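How to clean a bamboo steamer basket and keep it free of mold 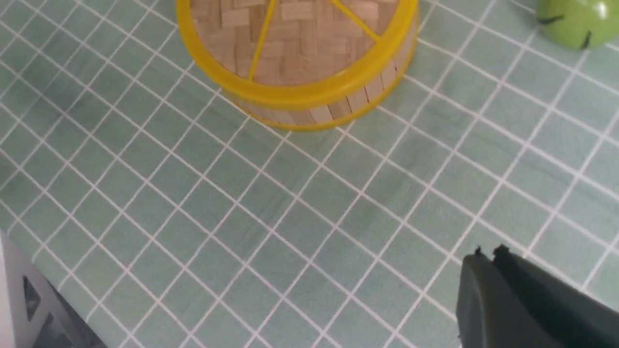

My steamer basket with the yellow rim, on the kitchen tiles.

I bought this basket in Plavico and I use it for dumplings almost every week. My first basket got mold after one winter, so now I follow the same steps each time.

You need: a soft brush, a bowl, warm water, white vinegar, a dry towel.

1. Let the basket cool completely. Take out the paper or cabbage leaves and shake off the crumbs.

2. Rinse it under warm water. Do not use dish soap - bamboo takes the smell and your next buns will taste of it.

3. Brush the woven bottom in the direction of the strips. If the pattern changes direction, turn the basket and continue. Pieces of dough like to hide between the strips, so hold it against the light and check.

4. Clean the plastic rim and the place where it meets the bamboo. An old toothbrush is good for this.

5. For stains or a sour smell, mix 200 ml of vinegar with 560 ml of water. Wipe the basket inside and outside with this mixture, wait 6 minutes, then rinse well.

6. Dry with the towel and leave the basket on its side, so the air can pass through the bottom. I leave it until the next morning.

Store it in an open shelf or a cotton bag, never in a closed plastic box. If you see small black spots in February or another damp month, repeat step 5. If the spots are soft when you press them, it is better to buy a new basket.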